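Hascombe Tableware Hire – Wash and Pack Floor
Minutes of the Automation Working Group, 06/07/2026, 2:00 pm, upstairs meeting room 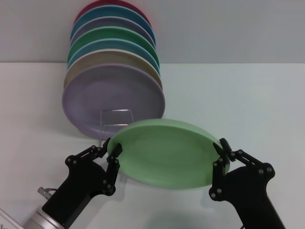

Present: Archie Pringle (operations, chair), Sota Ichikawa (Cosix, for items 2 to 4), shift leads from days and evenings, two packers' representatives, HR, maintenance, minutes taken by the front office.
Apologies: Gillies depot manager.

1. Minutes of the last meeting

Agreed with one correction. Under item 5, "evening shift will lose the second break" should read "evening shift will move the second break." Archie apologized for the upset the wording caused when the minutes went up on the board.

Matters arising: the mats at the sorting benches have been replaced. The extractor fan over washer 2 has not. Maintenance is waiting on a part.

2. Progress on the plate cell

Sota reported on the two-arm cell. The work at present is single plates and the clear upright stand, with mixed colors from the speckled range. The cell handles plates one at a time with a gripper on each side of the rim. Bowls and cups are not being attempted and are not in the current agreement with Cosix.

Daily total last week was 700 plates on the best day. The figure in the agreement for handover to normal running is 900 per shift. Sota expects to reach it once the pause between plates is shortened, but would not give a date.

The day lead asked how this compares with people. Archie said a packer on the hand bench does 2,000 on a normal shift and close to 3,000 before a big weekend. He said the cell was never meant to match that. The case for it is the late hours, when the bench is hard to staff and the plates sit until morning.

The evening lead said the 2,000 includes checking for chips and leftover food, and asked if the 700 did too. Sota said no. The cell does not inspect. Plates have to be checked by a person before they go to it or after they leave it. Discussion on which. The packers' representatives preferred before, because a chipped rim is where the fingers go. Sota agreed that before would be better for the grippers as well. Agreed: inspection stays with people and takes place before the cell.

3. Color order

Customers who order the mixed set get the colors in the order on the pick sheet. Packers do this from memory for regular customers. Sota asked for the orders in writing. It was pointed out that several of them are not written down anywhere, and that two customers changed theirs last October by phone.

One of the packers' representatives said the people who know these orders should be paid for the time spent writing them out, and that it should not be done on breaks. Archie agreed. HR to set up a time code. The sheets will be kept by the packers and a copy given to Cosix.

Lavender and the grayish lavender are mixed up on the pick sheets and have been for a long time. The front office will give them separate codes. The same was asked for the two greens. Agreed.

4. Working next to the cell

Long discussion. Points raised:

Noise is not a problem. The day shift said it is quieter than the washers.

The floor tape puts the trolley route too close to the cell. People are cutting behind the rinse racks to get by, and the floor there is wet. Maintenance to move the tape and reopen the old route past the linen door.

When the cell stops, the nearest packer is the one who gets called over. On evenings this has been the same person most nights. She does not mind doing it but it is not in her job description and her own count drops. Evening lead asked that her count not be looked at for those weeks. Archie agreed and will tell payroll in writing.

Nobody is to reach in to free a plate while the arms are powered. Sota went through the stop procedure again. It was asked that it be printed large and posted at the bench, in English and Spanish. Sota will send the text, front office will print it.

The cameras on the cell were raised. One packer asked if they can be used for timekeeping or discipline. Archie said no. HR will put that in a letter that everyone gets a copy of – the representatives said a verbal answer was not enough. Sota confirmed the picture covers the tabletop and a bit of wall, and that recordings are stored by Cosix under the agreement. Representatives asked how long they are kept. Sota to find out.

Sota left the meeting at this point.

5. Jobs and hours

Archie repeated that there will be no layoffs on the wash and pack floor because of the cell. The representatives asked how long that holds for. Archie said he could speak for this budget year and would ask about the next one. The representatives asked for it to be minuted that they do not consider this a full answer.

Two evening posts that came open in the spring have not been filled. The evening lead said this is the same as losing two people, whatever it is called. Archie said the posts are on hold and have not been cut. A decision is needed before the fall bookings. To come back to the next meeting as its own item.

A new role of cell attendant was put forward, one per evening shift, at the lead rate. Training would be given by Cosix and done in paid hours. The representatives support the role if it is offered to current staff first and by length of service. HR wants a short skills check as well. No agreement yet. HR and the representatives will meet separately and bring back one proposal.

It was noted that two of the longest-serving packers have wrist trouble and have asked about moving to inspection full time. Day lead in favor. HR to speak to both of them this week.

6. Gillies depot

Gillies has asked when it will get a cell. Archie has told them not before the one here is at its agreed figure. Gillies also uses Lostutora for its stock sheets, and ours does not read those files, so the color codes under item 3 would have to be entered twice. Left for now.

7. Any other business

The parking lot light by the back steps is out again. Maintenance aware.

Day shift asked for a second kettle. Agreed.

Actions
Archie – letter to payroll on evening counts; ask about next budget year
HR – time code for color orders; camera letter; meet representatives on attendant role; speak to two packers
Sota – stop procedure text; how long recordings are kept
Maintenance – floor tape and trolley route; washer 2 fan; back steps light
Front office – new codes for lavenders and greens; print stop procedure; kettle

Meeting closed 3:25 pm. Next meeting to be set when the attendant proposal is ready.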